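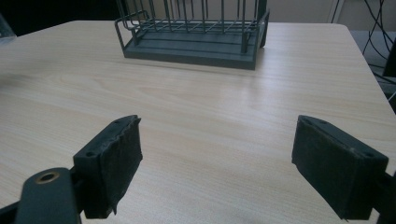

How do you look after a robot's fingers?

Robots need checkups too. Not with a doctor. With a screwdriver, a soft brush and somebody patient.

This page is all about grippers. A gripper is the part of a robot, or of a tool you hold in your hand, that grabs stuff. Ours has two fingers. Yours are better, sorry robots. You have ten and they bend.

Look at the fingers at the bottom of the photo. Dark gray, wide open, nothing between them but table. See the fuzzy bits on the insides? Those are the pads. They do the touching.

Why have pads at all?

Try this. Pick up a wet plate with two metal spoons. (Ask first. Use a plastic plate!!) Slips, right? Now wrap a bit of cloth round each spoon and try again. Much easier. The cloth squishes a little and hangs on. Pads work the same way.

Our gripper practices on kitchen jobs. Plates, cups, a dish rack like the gray wire one at the back of the table. Thin wires are hard to grab. Hard edges are rough on pads too, a bit like what gravel does to your sneakers.

What wears out?

The pads, mostly. Check the edges in the picture, all ragged. The left one even has a little torn flap hanging down at the corner. The right one looks worn along the top, with tiny light specks on it.

Vasylyna Pavliuk looks after the grippers at the Serra workshop. She has a notebook for it. Each pad gets a line in the book: date it went on, date it came off, and how many grabs in between. The longest any pad has lasted is 2,000 grabs. The shortest was 9. That one was glued on crooked and fell off into a bowl of rice.

"I don't wait for it to fall off," she says. "If I can see a flap, I change it."

The Wednesday checkup

Every Wednesday, before lunch. Same order every time.

Step 1. Power off. Plug out. Really out, not just the switch. Grown-up job, always.

Step 2. Look. Just look, no touching yet. Fuzz sticking up? Corners lifting? Anything torn?

Step 3. Brush the pads. Soft, dry brush, like for a baby's hair. Crumbs and dust make a pad slippery.

Step 4. Check the screws. There are two small screw holes on top of each finger, you can spot them in the photo. Screws hold things tight, but a machine that opens and shuts all day shakes a little, and shaking can turn a screw loose. A tiny turn is enough. Too tight is bad to.

Step 5. Check the bushing. Funny word! Say BUSH-ing. It's a smooth ring that sits in a hole so a moving part can slide or turn without scraping. Find the round brass-colored one on the arm, bottom left. Vasylyna wipes hers with a cloth and feels for grit.

Step 6. Open, close, open, close. Power back on, hands well away. Both fingers should move the same amount. If one is lazy, back to step 4.

Putting on a new pad

Old pad off first. It peels, slowly, and leaves sticky stuff behind. The sticky stuff has to go, every bit, or the new pad sits on a bump.

Then cut the new one. Vasylyna uses a card shape to draw round so left and right match. Press it on. Hold it while you count to 200. (Taras Palamarchuk, who works at the next bench, counts out loud and gets lost in the hundreds.)

Then leave it alone untill the next morning. Glue needs its sleep.

Last thing is a test. Grab a sponge, let go. Grab a cup, let go. If the cup stays put while it's lifted, the pad passes and the line in the notebook gets a tick.

Words to know

Gripper: the grabbing part.
Pad: the soft layer on a finger.
Bushing: a smooth ring that helps parts move.
Wear: what happens when things rub and rub and rub.

Try it at home

You need: two clothespins, a scrap of felt, a scrap of sandpaper, tape, a marble, a pencil, a grape.

Tape felt inside the jaws of one clothespin. Leave the other plain. Which one holds the marble? The pencil? Which one squashes the grape?

Now rub the felt on the sandpaper, lots of times. Test again. Write down what changed, and draw your felt before and after. Eat the spare grapes.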